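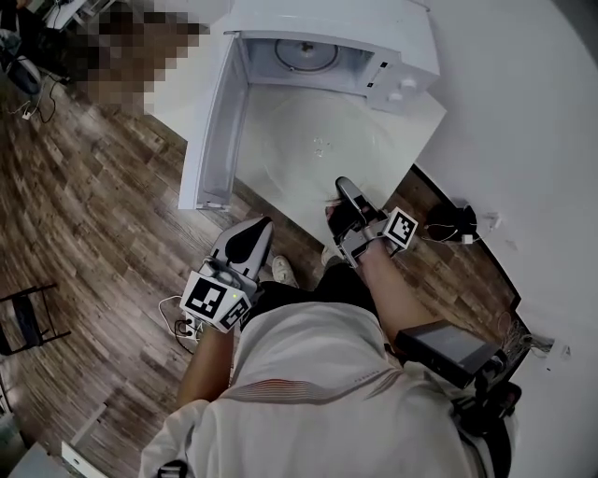
Break room notes, Lisness building

The microwave cleaning routine changes in December. Until now the interior was wiped with the glass plate left in position, and residue collected under the roller ring, where it causes uneven rotation and a knocking sound under load.

The revised procedure takes 8 minutes. Open the door fully, lift out the glass plate and set it flat on the counter. Heat 400 ml of water in a Tatum jug for 120 seconds with the plate in place before starting, if the interior is heavily soiled — let it stand before removing it. Wipe the floor of the cavity, the ring and the center hub with a damp cloth. No abrasive pads. Dry the plate on both sides and seat it on the hub; it should turn by hand without lifting.

The two dials are wiped with a dry cloth only.

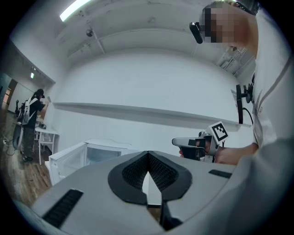
Sheehan wrote in to ask whether the plate could go through the dishwasher on the Plekar side instead. It can, on the lower rack, provided it has cooled first. Spare roller rings are kept in drawer 18.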